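Open afternoon hosts and participants wanted – Gotent Robotics Workshop

Posted by: Celina Rutkowska, visits coordinator
Type: Casual, paid by the session
Term: March to the end of the school year
Reports to: Spyros Alexiou, workshop manager

Gotent runs a two-arm robot workshop in the old Stefanou building. Through the year we open the doors so people can see the arms at work on ordinary table jobs. Last year 1,213 people came through and we ran short of hosts on most afternoons. We are now looking for 4 casual hosts, and for members of the public willing to take part in the demonstrations.

You can apply for either. The two are separate and you should say which one you want.

The host job

Hosts meet visitors at the side door, sign them in, hand out safety glasses and take them to the demonstration tables in small groups. At each table the host gives a short talk while the operator runs the arms. You will get a written script for the talk and you will be expected to learn it, but you can put it in your own words once you are comfortable. Visitors ask a lot of questions. If you don't know the answer, pass it to the operator.

Between groups, hosts reset the tables from a printed layout sheet. This is fiddly and takes patience. The calligraphy table has the most small items and is the one new hosts learn first. Ifigeneia Chatzigeorgiou looks after that table and will train you on it.

The calligraphy table, with its brush rack and practice mat: 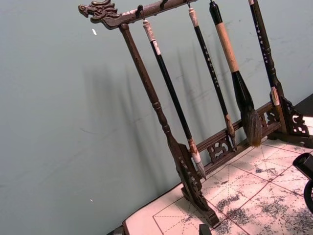
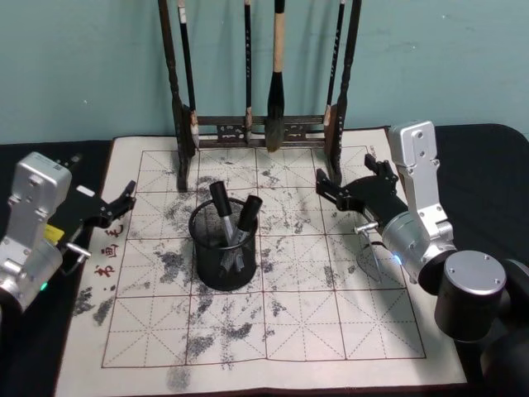
Other tables change from month to month. We have done sorting hardware into trays, folding tea towels and packing lunch boxes. You don't need to know anything about these tasks beforehand.

What we need from hosts

- Clear spoken English. A second language is useful and we pay a small loading if you use it on shift.
- Able to stand for two hours at a time and lift a 10 kg box.
- A current working with children check, or willing to get one before you start. School groups make up a good part of our visits.
- Willing to follow the floor rules, including staying behind the yellow line whenever the arms are powered.
- Experience with the public in a shop, library, museum, gallery or similar.

A technical background is not required. Two of our present hosts came from retail and one is a retired bus driver.

Hours and pay

Sessions run from 12.30 pm to 5 pm, with visitors on the floor from 1 pm. Most hosts work one or two sessions a fortnight. Pay is at the casual rate for the centre and covers set-up and pack-up time. Training is two paid sessions. There is no parking on site, but the Huveck Road bus stops across the street and there are bike racks in the yard.

Taking part as a member of the public

We also want people aged 16 and over to try operating the arms under supervision. You sit with Prodromos Giannakopoulos, our senior operator, and practise a simple task using the hand controls. Allow 90 minutes. Afterwards we ask you to fill in a form about what was easy and what wasn't. Your answers go into the visitor program and your name is not kept with them.

Participants receive a $40 gift card. People under 18 need a signed form from a parent or guardian. If you have a wrist, neck or shoulder injury, please tell us when you apply so we can talk about whether the controls will suit you. We particularly want to hear from left-handed people and people over 60, as we have had few of either.

How to apply

For the host job, send a resume and a short letter (one page is plenty) to Celina Rutkowska at the Gotent front office. Give the names of two referees. Kalliopi Spanos will phone shortlisted applicants and arrange a time to come in. The interview takes half an hour and includes a walk around the floor during an open afternoon, so please wear closed shoes.

For the participant sessions, fill in the card at reception or ask for one to be posted to you. Places are given in the order the cards come in.

Applications for the host job close at 5 pm on the last working day of March. Participant cards are accepted all year.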